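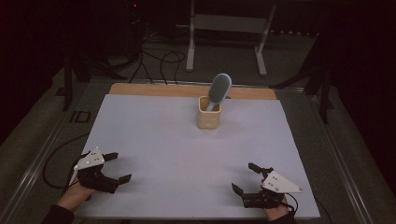 How Do You Shop for a Robot Helper?

Imagine your class gets to start a robot club. Hooray! Everybody wants a robot that can tidy a desk, sort crayons and put a hairbrush back in its cup. So what do you buy first?

Most kids shout "The robot!" Most grown-ups do too. But people who work with robots start with a pencil and a piece of paper, and they make a plan for their money. A plan like that is called a budget, and making one is more fun than it sounds - it's like packing for a trip to a place you've never been.

Start with the job

Before you look at a single price, pick one job. Just one! "Help around the house" is far too big. "Pick up a hairbrush" is a great size.

Now think about that job really hard. A hairbrush has a smooth handle and a bristly head. It's long, so if you grab it by the very end it can tip and swing. Does the helper have to lift it out of something? Does it have to put it down gently? Every answer tells you something about what you need to buy.

Estrella Esquivel plans the equipment for a robot workshop in Allisville, and she writes the job at the top of the page in big letters. When she gets excited about a shiny new gadget (it happens to her a lot!), she looks up at those big letters and asks, "Does this help with the job?"

Hands before arms

A robot arm is the part that reaches. The gripper is the part that grabs, and it works like your thumb and finger when you pinch a grape. Lots of grippers have just 2 fingers, and you would be amazed at what they can pick up.

Arms cost a lot. So some teams begin with grippers that a person can hold, one in each hand. The person does the job with the grippers, and a camera on the gripper records how it was done. Later, a computer can study those recordings, the way you might watch a video to learn a dance. You can learn plenty about your job before you ever pay for an arm!

Will you need one gripper or two? Try this at home: take the cap off a marker with one hand behind your back. Tricky! Some jobs really do need a pair, and that means paying twice, so it's a good thing to find out early.

The parts that wear out

Think about your sneakers. The bottoms get scuffed long before the laces do, because they're the part that rubs on the ground. A gripper's fingertips are like that. They do all the touching and squeezing, so a smart shopper looks closely at the edges of the tips and asks the store what a new pair would cost.

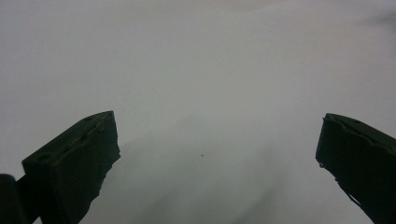 Fingertips can also be too big or too hard for a job. A chunky fingertip is super for a block or a ball, and not so good for a bead or a crumb. If your job has tiny things in it, put different tips on your list and try them out before you buy a whole boxful.

Don't forget the boring stuff

The boring stuff is secretly my favorite part. Robot tools need cables to carry power and messages. They need a sturdy table. They need a plain surface to work on, so that the camera can see things clearly. They need somebody's time, too, and time goes in the plan just like money does.

Let's try a pretend budget

Say your club has 400 tokens to spend. Draw a big rectangle and cut it up like a pan of brownies. One piece is for grippers, one is for cables, one is for the table and the things you'll practice with. Before you give out the last piece, put 50 tokens in a corner and color it green. That's your "uh-oh" money. You don't spend it on anything yet. It waits there for the cable that's too short or the part that goes missing.

When Rigoberto Rosales made his first robot budget, he left out the uh-oh money, and then he found out his cables couldn't reach the wall. He had to wait until December to buy longer ones! His green corner is the first thing he draws now.

Your turn

Pick a small job in your own room, like putting socks in a drawer. Write it in big letters. Under it, list what the robot would have to touch, what kind of fingers it would want, and everything else it would need. Then share your tokens out and show your plan to a friend. Ask your friend to find one thing you forgot, and add it to the list.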